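2024-12-27

Glaze log, back bench. Kiln cold since yesterday, opened it this morning with Jasmina.

Cone packs first. Front shelf is a proper cone 6, the tip just touching. Back shelf is flat on its face. So the kiln still runs hot at the back, as it has since September, and as I have written in this book more than once in handwriting of increasing size. The new Gosell thermocouple reads beautifully and has changed nothing.

Test tiles, pink base plus tin:
Tile A, no tin. Salmon. Runs on the vertical, stopped just short of the shelf.
Tile B, low tin. Better. Slight crawl on one corner where I suspect my thumb.
Tile C, more tin. Opaque, dull, the color of a bandage. Ozan likes it. Ozan also liked the green.

The batch was mixed at 70 parts of the Papadopoulos frit, and the old card says 70 as well, so for once I can't blame the scale. I can blame the sieve. Nikola put the slop through the coarse one and there are specks in everything. He calls them "character." I have asked him to sieve the character out before the next firing.

Crazing: B was silent after 2 rounds of freezer and kettle. A pinged all through lunch like a cheap clock. Must be the fit with the Lorico body, which shrinks less than the bag claims. Živko says add silica. Živko says add silica to everything, including, last month, the casting slip, and we are still chipping that out of the bucket.

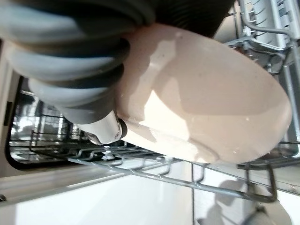

Drying cupboard is at about 209 on the dial, whatever unit the dial believes in. Left it alone. The shelf nearest the door dries slower, so big pieces go there and tiles go up top.

To do: remix B with the fine sieve, drop the hold at the top of the firing, turn the back shelf down a notch and put cones on every level this time — every level, Noboru, including the one you can't reach. Wax is nearly out. Someone has been using the good brush for it again and I have my suspicions, all of them Nikola.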